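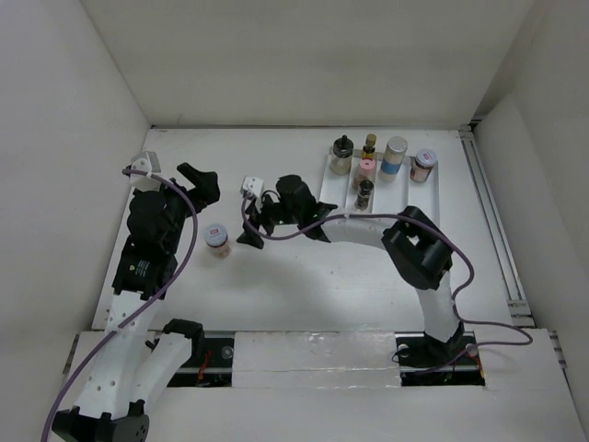

# The pantry, now with shelves

I have been meaning to write up the pantry since November. It was usable by then but I kept finding small things to fix, and a post about an almost finished pantry seemed like a bad idea. Last night I put the last door stop on, so I'm calling it done.

For anyone new, we live on the Clemonholm side of town in a house built in 2000. The kitchen is fine. Next to it is a closet with a light in the ceiling and an outlet down by the floor, and the people before us kept a chest freezer and a lot of paint cans in it. They left the paint. When we moved in I put up a wire rack, filled it with food, and didn't think about it again for years.

The wire rack was the main problem. Small jars tip on wire. If you push a jar of paprika toward the back it leans against something, and when you pull out whatever it is leaning on, it goes over. Flour leaks through wire too, a little each time, onto whatever is below. I had put cut cardboard on a couple of the shelves, which helped until the cardboard got oil on it.

## What I wanted

I wanted solid shelves, shallow ones, with a counter at waist height so there would be a place to set down a grocery bag. I wanted to be able to see everything without moving anything. I also wanted the outlet moved up so I could keep the coffee grinder in there with the door closed. It's loud and Marlina gets up later than I do.

My first drawing had shelves sixteen inches deep all the way up. I showed it to Craig Menzies, who built his own and has done a couple for other people, and he told me to make the upper ones half that. I argued with him for a while. He was right. Eight inches holds a cereal box if you turn it sideways, and it holds one row of cans with a second row behind that you can still see over. Anything deeper up there turns into the place where you keep the second bottle of molasses you forgot you had.

The lower shelves, under the counter, are the full sixteen. Those hold the stockpot, the big bags of rice, the dog food, and the case of seltzer.

## Emptying it

This took longer than building the shelves. I set up the folding table in the dining room and moved everything onto it, then onto the floor when the table was full. I threw out a lot. The oldest thing was a can of evaporated milk that I'm sure came with us from the apartment. There were also several open bags of brown sugar, all of them hard.

I tried softening one with a slice of bread in the bag overnight, and it worked well enough that I combined the rest and did them all. If you try it, take the bread out after a day. I left mine in longer the second time and it got moldy.

We ate off our laps for the better part of two weeks while the dining room was full of food. I would plan that differently. Boxes in the garage would have been smarter, labeled by shelf.

## Walls

The walls had been painted a dark green at some point, and the green had been painted over once with something thin. With the rack down I could see it coming through. I washed everything with dish soap and water, let it dry, filled the anchor holes, sanded, and primed. The primer took two coats and I could still see green in the corners, so I did those again with a brush.

The color is Vellham, an off-white from the house line at Cassim, the hardware store by the post office. I had a sample of a brighter white and it looked blue under the ceiling light. Vellham looks a little yellow on the card but goes quiet on the wall. I used eggshell. Flat would have been easier to touch up, but I wipe these walls down and flat doesn't like that.

I should say that I painted before the shelves went in and then had to paint again after, because the shelves scuffed everything on the way in. Do the second coat after. I knew this and did it in the wrong order anyway.

## The counter
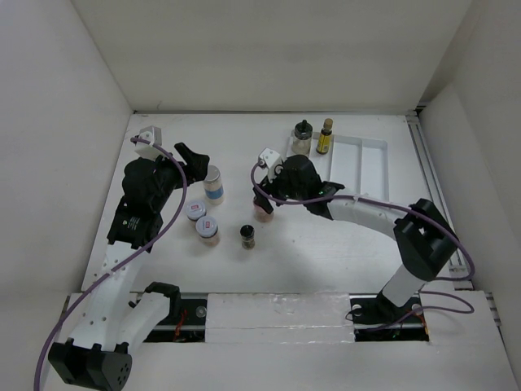 The counter is the part people ask about when they come over, mostly because it is white and they want to know if it stains. It's a laminate piece that Cassim had in the back, a leftover from someone's laundry room, and they sold it to me for $100 with a chip in one end that I cut off anyway. The wall behind it isn't straight. When I slid the counter in, it touched at the left and had a gap at the right wide enough to lose a pencil in. I could have scribed it, and Craig offered to show me how, but I only had the one piece and didn't want to ruin it. What I did is the same arrangement you see in the photo up there, a white surface meeting an off-white wall with a thin grey strip running along where they join. I like how that looks. A white bead has to match either the wall or the counter and ends up matching neither, and a grey line just looks like a line. My strip is a plastic trim with an adhesive back, set in a bead of Cellex sealant, and it covers the gap for the whole length.

The Cellex needs a full day before you put anything against it. I gave it an evening and then leaned a cutting board on it, and there is a dent in the bead near the outlet. It's behind the grinder now.

For stains, so far so good. Turmeric left a yellow ring that came up with baking soda and some patience. Coffee wipes off. I did set a hot pan on a folded towel for a minute and nothing happened, but I wouldn't do that again.

## The outlet

I didn't do this myself. Mansa Laryea is an electrician and did it in a morning, and charged me $171 including the new box and cover. He also found that the ceiling light was on a switch that didn't work half the time because a wire was loose behind it, and fixed that. I had been blaming the bulb. I must have changed that bulb every few months.

If you are moving an outlet and you aren't sure what you're doing, pay someone. The wall was open for less than a day and he patched it well enough that I only had to sand it.

## Jars

I went back and forth on jars. There is a style of pantry where everything is decanted and labeled in the same handwriting, and I don't have it in me. Most of our food stays in the bag it came in, with a clip. What did go into jars is the stuff that comes in bad packaging: lentils, sesame seeds, cornstarch, anything from the bulk bins.

I bought clear ones with straight sides. Tapered jars look nice and waste a lot of room when you line them up. I also keep the mouths wide enough for a measuring cup, which rules out more jars than you would think. The labels are masking tape and a marker, on the lid for the low shelves and on the front for the high ones.

The small spices sit in shallow trays so that I can pull a whole tray down and look through it on the counter. This was Marlina Ngui's suggestion (the other Marlina, from work, not the one I'm married to) and it is the best thing in there. I had been planning on one of those stair-step risers. With a tray, you slide it out, take the cumin, slide it back. When something spills it spills in the tray.

## Things I'd change

The door opens inward, and with the counter in, it only opens most of the way before it hits. The door stop takes care of the banging, but carrying in a wide box is awkward. I should have rehung it to swing out before I did any of this. I may still.

The bottom shelf is too close to the floor to sweep under and too far up to ignore. I'd either raise it four inches or close it off with a board.

I also should have put a second light under the upper shelves. The ceiling fixture is behind you when you stand at the counter, so you're working in your own shadow. I have a battery strip in there now and it does all right, but I keep forgetting to charge it.

Ikhsan Halim asked in the comments last time what I did with the wire rack. It's in the garage holding the old paint, including the green. If anyone nearby wants it, send me an email and come get it. Bring the truck, it doesn't come apart anymore.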